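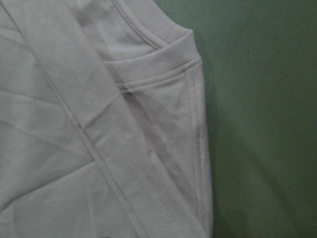 Figure 3. Knit garment laid flat, partly folded, with two parallel rows of topstitching.

3. Preparing Knitwear for the Nekholm Drying Cabinet

This section applies to the Ciltano 174 cabinet with the flat shelf kit installed. For hanging loads, go to Section 4.

3.1 Sorting the load

1. Read the care label on each item. Do not dry items marked "do not tumble dry" on any program other than Shelf Low.
2. Separate knits from woven fabrics. Knits hold more water and lengthen the cycle for the whole load.
3. Close zippers and empty pockets.
4. Spin the load in the washer before drying. The cabinet has no spin function.

Note: Folded bands, hems and straps are several layers thick and dry last. Open them out where the garment allows.

3.2 Installing the shelves

1. Turn the cabinet off at the main switch.
2. Slide each shelf onto the side rails with the raised lip facing the door. The shelf clicks when it reaches the rear stop.
3. Leave at least one empty rail position between shelves.
4. Check that the lint screen at the base is seated. The cabinet will not start with the screen removed and the display shows E3.

Caution: Do not load a shelf with more than 3 pounds of wet laundry. Overloaded shelves can bend and come off the rails.

3.3 Laying out the garments

1. Lay each item flat and smooth it by hand from the center outward.
2. Align the side seams. Do not pull ribbed or stitched edges to length; the knit will dry in the stretched shape.
3. Keep fabric clear of the rear air slots.
4. Place dark and light items on separate shelves, with dark items on the lower one.

3.4 Running the program

1. Close the door until the latch engages.
2. Turn the dial to Shelf Low or Shelf Normal.
3. Press Time to set the run. The default is 30 minutes and each press adds 30 more.
4. Press Start. The fan runs for a few seconds before the heater switches on – this is normal.
5. When the program ends, feel the seams and bands. If they are damp, turn the garment over and run one more period.

Note: The fan continues after the heater stops. Opening the door during this time ends the program.

Caution: Shelf edges and the rear panel may be hot after a cycle. Let them cool before removing the shelves.

3.5 After each use

1. Remove the lint screen and brush it clean. Do not wash it in a dishwasher.
2. Wipe the shelves with a damp cloth. Do not use bleach or scouring powder.
3. Leave the door ajar until the interior is dry.

Replacement shelves and screens are supplied through Sistwood service dealers. Quote the model number on the inside of the door when ordering. For display codes other than E3, see Section 7.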